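Zikero Two-Arm Household Unit
Item no. 2594
Sold by Kurnlow Equipment

Overview
Specifications
What it does now
What it does not do yet
Support

Overview

The Zikero is a wheeled base with two arms, a lifting column and a camera head. It is sold to research groups, care homes and small workshops that want to try out household and shop-floor chores on a machine they can program themselves. It is not sold as a finished housekeeper. Buyers ask us every week whether it can make a bed or clear a bench on its own, so this page goes through the chores one at a time.

Specifications

Degrees of freedom per arm: 7
Payload per arm, extended: 5 lb
Battery life, mixed use: 129 minutes
Base: four wheels, indoor floors only
Grippers: two-finger parallel, soft pads included
Cameras: one head, two wrist
Minimum doorway: 30 in
Colors: white, gray
Warranty: 2,000 operating hours or 24 months, whichever comes first

Payload is measured with the arm straight out. Closer to the body it will hold more, but please don't plan around that. Battery life drops if the lifting column is used a lot. The battery can be swapped without tools. A second battery and a wall dock are sold separately.

What it does now

Carrying. The unit moves a tray, a small bin or a folded stack from one room to another and sets it down on a surface it has been shown. Of all the household jobs, this is the one our customers leave running.

Picking up rigid items. Cups, boxes, bottles, shoes and hand tools are fine. Thin items lying flat are harder. A magazine or a sheet of paper on a hard table usually has to be slid to the edge first, and on a soft surface the fingers tend to push it down into the fabric.

Sorting. Parts into bins works well if the parts are all of one kind or clearly different. The Hrubý workshop package includes a bin rack and a starter program for fasteners and fittings.

Wiping. Flat tables and counters, with the pad holder fitted. Expect to clear the surface first, as the wiping program does not lift objects out of the way.

Laundry into a machine. Front loaders only. It will empty a basket into the drum but may leave a small item in the bottom.

What it does not do yet

Beds are the clearest case. People think of bed making as one chore, and for the machine it is a dozen. Somebody has to decide what belongs on the bed and what was only left there. Books, tissues and odd socks have to come off before any cover is pulled up, and each one needs a different grip.

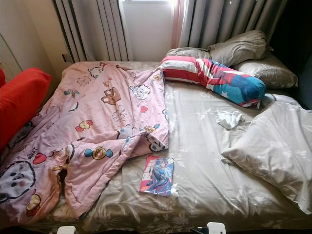 Then there is the comforter. A cover that has been folded over on itself has no edge the camera can trust, and a printed pattern makes the real edge harder to pick out. The unit can take hold of a corner if a person points it out in the app. With the corner held it will pull in a straight line, and on a twin bed the result is acceptable. On a double bed it has to drive to the other side and start over, and the first side often shifts while the second is being pulled.

Pillows are easier than we expected. They are light, they forgive a bad grip, and the unit can place them at the head of the bed in a set order. Very long pillows need both arms.

In our September tests the bed program needed help from a person on most attempts. We don't list a success rate, as it changes too much from one bedroom to the next.

Folding clothes. Towels and square cloths only, one at a time, on a table. Shirts are slow. Fitted sheets are not supported.

Dishes. Unloading plastic and steel is supported. We do not recommend glass or thin china.

Tangled cables. The unit will stop and ask for help if it finds a cable on the floor. Please tape or lift cables before a run.

Stairs. No.

Accessories

Zikwood work table, adjustable height, with printed corner markers
Hrubý workshop package
Long-finger gripper set for linens
Wiping pad holder, pads in packs of 10
Second battery
Wall dock

The long-finger set is worth ordering with the unit if you mean to work on beds or laundry. The standard pads are too short to get a good bite on a thick comforter.

Support

Software updates are free during the warranty period. New chore programs are added to the same download page as they pass our tests. Setup takes one day on site and includes a walk through each room where the unit will be used. Shipping is by freight on a single pallet, and a loading dock or liftgate is needed for delivery.

Page updated 2 Jan 2022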